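Hantelbank putzen – und was bei mir schiefging

Eigentlich hatte ich dafür ja den Wischroboter. Der dreht bei uns jeden Morgen um 7 seine Runde, und im November hat er es geschafft, sich unter einem der Trainingsgeräte festzufahren und dort 47 Minuten lang die Bürste durchdrehen zu lassen! Akku leer, Bürste hin, und der ganze feine Staub hing hinterher auf den Polstern. Also doch wieder Handarbeit. 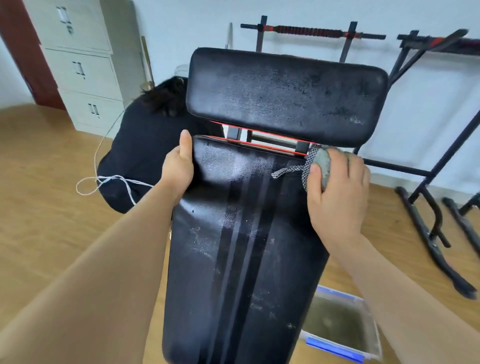

Ein paar Sachen habe ich dabei gelernt. Lauwarmes Wasser mit einem Spritzer Spülmittel reicht völlig, bitte keinen Glasreiniger auf Kunstleder (wird mit der Zeit brüchig). Das Wasser lieber einmal zu oft wechseln, sonst verteilt man nur graue Schlieren – da spreche ich aus Erfahrung. Und mit der freien Hand immer gut am Polster festhalten.

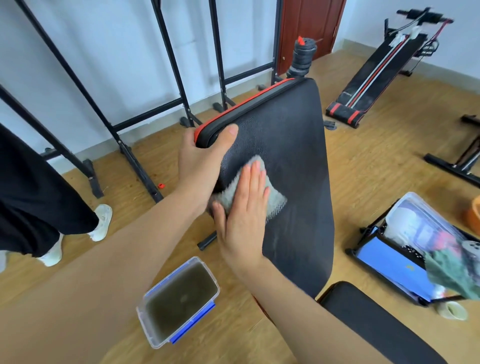 Tuch flach auflegen und mit der ganzen Hand andrücken.

Zum Roboter noch: Mein Nachbar Alcides Barros hat mir gezeigt, wie man in der App Sperrzonen einzeichnet. Ich habe jetzt 4 davon, eine um jedes Gerät mit niedrigen Füßen. Und falls er trotzdem mal hängt: erst ausschalten, dann hochheben! Ich hab's andersrum gemacht und mir den Finger an der Bürste geklemmt. Eine neue Bürste liegt schon bereit, die kommt am Abend rein.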